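Juten vs Nokau fingers on a small arm, which would you keep?

Forum: Grippers and End Effectors
Thread started 2020-10-20

slowservo
I have been going back and forth between two finger sets on the same arm. The Juten set is narrow and stiff. The Nokau set is wider with a softer pad. Controller is a Geum, same gains for both. The task is block pick and place on a toy kitchen, mostly in and out of a steel pot on the cooktop. I ran 50 picks per set.

Juten: 10 misses
Nokau: 19 misses 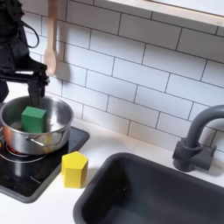
Most of my misses with either set are at the wall of the pot. If the block ends up close to the side, one finger has to fit between the block and the steel, and the wider pads don't go in cleanly. On the open counter I can't tell the two sets apart. I'd like to keep the soft pads because they are easier on the blocks, but I don't want to give up that many picks.

torque_ripple
I'd keep the narrow ones. You can glue thin rubber on the inside faces and get most of the grip back. Rotate the wrist so the fingers close along the wall.

bench42
I don't agree that this is a finger problem. With the same gains on both sets you are tuned for one of them. Soft pads need a slower close and a bit more squeeze. What is your close speed?

slowservo
71 percent of max on both. I did not change it between sets.

bench42
Then the numbers don't tell you much about the pads. Drop the speed for the Nokau and run it again before you buy anything.

torque_ripple
Slower closing won't make a wide finger fit in a narrow gap. He said the counter picks are fine.

pan_tilt_pat
What are you using for a camera? A shiny pot is hard on depth. I had an Olier over a steel tray last December and the height was off every time there was glare. If your z is wrong at the wall, you will blame the fingers for it.

slowservo
Color only, no depth. I drive it by hand through the Geum, so z is whatever I see on the screen. A wider view from the front helps me line up over the counter. It doesn't help much for what is down inside the pot.
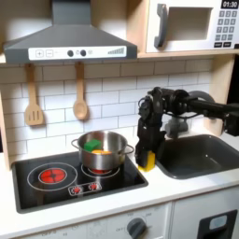

Re: Juten vs Nokau fingers, second run

slowservo
Slowed the close to half of what it was and ran the Nokau set again. 50 picks, same blocks.

Nokau, slow close: 10 misses

So it now matches the Juten at full speed. The ones I still lose are at the wall.

bench42
Run the Juten slow too, otherwise you are comparing two different things.

torque_ripple
Agreed on that. I still say narrow fingers with rubber.

slowservo
Will do the Juten next and post the count in this thread.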